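4. Failure analysis

4.1 How the fault was found

The policy described in Section 3 had been running on the bottle-clearing task for most of August before anyone looked closely at the aborted episodes. Up to that point an abort was logged with a one-word cause, and the word was almost always "torque". The controller stops both arms when the estimated external torque at any wrist joint passes a fixed limit, and a torque stop near the rim of the bin is easy to put down to a bad approach. The operator cleared the stop, reset the bottles and started the next episode.

Belmiro Simões was the first to object to this reading. While replaying joint logs for an unrelated timing problem, he noticed that many of the torque stops came when the gripper was still well away from the bin and holding nothing. The arm was moving through free space and the controller believed that it was being pushed. We went back over the full set of 272 episodes and sorted the aborts again, this time from the joint logs and the video together and without using the operator's note.

Of the 272 episodes, 55 ended in a protective stop. In 27 of these we found real contact, either between a gripper and the bin or between the two arms. In 13 we found no contact of any kind. The remaining 15 could not be decided. In most of those the wrist was hidden from the fixed camera at the moment of the stop, and the torque trace had features of both types. We report them as undecided and leave them out of the comparisons below.

The 13 stops without contact are the subject of this section. They matter more than their number suggests. A false stop costs time, but the habit it teaches is worse: an operator who has learned that stops are usually meaningless will clear a real one without looking.

4.2 Task and cell

The task is the same one used in Section 3. Mixed plastic bottles are tipped out in front of a bin with a liner in it, and the two arms pick them up and drop them in. The bottles vary in size, stiffness and cap. Labels are left on. Neither arm is assigned a side by rule; the policy chooses, and it will sometimes send one arm across the midline when the other is busy.

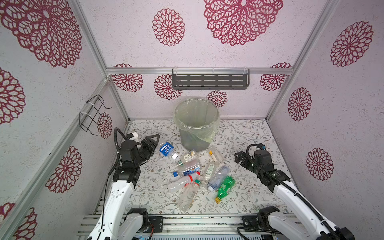
Figure 4. Bottle-clearing task in the two-arm cell, with both grippers at the pile and the lined bin behind it. Note the cable looped over the left wrist and the cable running over the right gripper.

Does lowering the torque sensitivity remove the false stops?
Raising the limit far enough to pass all 13 would also pass nine of the 27 real contacts, including two in which one gripper was pressing on the other forearm, so we did not treat it as a fix.

The cell walls and floor are covered with printed material, and this covering was changed between blocks of episodes as part of the visual robustness tests. We checked whether the false stops followed the change of covering. They did not. They appeared in every block, with no clear trend, and the policy's commanded motion just before a false stop was ordinary in each case. For this reason we stopped looking at perception early and turned to the hardware.

4.3 Cause

Each arm carries its gripper cable on the outside. The cable leaves the gripper, forms a service loop over the wrist and runs back along the arm. The loop has to be long enough to let the last joint turn through its working range. If it is too short, it pulls tight at the end of the range. If it is too long, it can fold over and lie against the wrist housing.

We found both problems, on different arms. On the left arm the loop had been made generous when the gripper was first fitted. When the wrist rolled past a certain angle and then reversed quickly, the slack caught against the edge of the finger bracket and was held there. The next motion pulled against it. The load was small, but it acted far enough from the joint axis to show up as a steady external torque, growing as the wrist moved and dropping at once when the cable came free. Eleven of the 13 false stops have this shape in the log.

The other two came from the right arm and look different. The torque rises smoothly as the last joint nears the end of its range and falls smoothly as it moves back. The cable was pulling tight. It had been re-routed by Rui Morais after a connector was replaced, and the new connector took up some of the length. The cable passed the standard check at the time because the check was done with the arm in its home pose.

Neither problem shows up in a slow test. We moved both arms by hand through the full range of wrist poses and felt nothing on the left and only a slight drag on the right. We then replayed the logged trajectory of one false stop on the left arm at half speed, with no bottles in the cell. No stop occurred. At full speed the same trajectory caught the cable on the third replay. After that it was possible to produce the fault more or less at will by repeating the reversal, although not on every attempt.

4.4 Why the estimator did not help

The external torque estimate is the difference between the measured motor torque and the torque predicted by the arm model. The model includes the links, the gripper and a fixed payload term. It does not include the cable. For most poses this omission is harmless, and the limit was set with enough margin to cover it. The trouble is that the margin was measured once, by Grasa, the integrator who delivered the cell, with the original cable routing and before the present grippers were mounted. The figure was then copied into the controller configuration and carried over through two later changes of gripper. We found no record of anyone measuring it again, ourselves included.

We also tried to separate the two kinds of stop after the event, using only the joint data. A simple rule based on the rate of rise works fairly well. Contact with the bin gives a sharp rise, while the caught cable gives a ramp. But soft contact breaks the rule. When a gripper pushes a half-crushed bottle against the liner, the torque climbs slowly too, and in three of the 27 contact stops the trace could not be told apart from a cable ramp. A rule like this may be useful for sorting logs. We would not let it decide whether to stop an arm.

4.5 Changes made

Three changes were made, in this order.

First, the loop on the left arm was shortened and a smooth sleeve was put over the part that had been catching. The sleeve, a Saltex braided type that we had in stock for another project, is not special. Any sleeve that hides the step at the cable clip should do. The bracket edge was filed down at the same time, so we can't say which of the two did more.

Second, the cable on the right arm was replaced with a longer one, and the routing check was rewritten. The arm is now driven at working speed through a fixed series of wrist reversals and end-of-range poses, and the torque estimate is recorded. The check is repeated after any work on the gripper, the cable or the connector. It takes a few minutes. The recorded trace is kept with the maintenance log and compared with the previous one by eye.

Third, the stop dialog was changed. The operator can no longer clear a torque stop with a single key. The dialog shows the last few seconds of video and the joint that caused the stop, and asks for one of three causes: contact seen, no contact seen, or not visible. The third choice was added at the request of the operators, who pointed out that with only two they would have to guess - and the 15 undecided episodes suggest they were right.

The torque limit itself was left where it was.

4.6 Result and remaining doubts

After the first two changes we replayed the trajectories of all 13 false stops at full speed, several times each. None of them stopped. This is encouraging but limited. A replay starts from a clean cable position, whereas in a real episode the loop may already have been disturbed by earlier motion, and the fault on the left arm depended on exactly that.

A second cell at Indham, built to the same drawings, was inspected with the new check. Its left cable loop showed a small ramp in one pose, well under the limit. It had caused no stops that we know of, and its loop was shortened as a precaution. A third cell at Sopacua uses arms with internal cabling and was not checked.

We do not know how many of the 15 undecided stops were cable faults. If all of them were, the false stops would outnumber the real ones by a single episode, 28 to 27. The success rates in Section 3 count every protective stop as a failure of the policy, whatever its cause, and we have kept them that way. Readers who compare those rates with results from cells with internal cabling should take this into account.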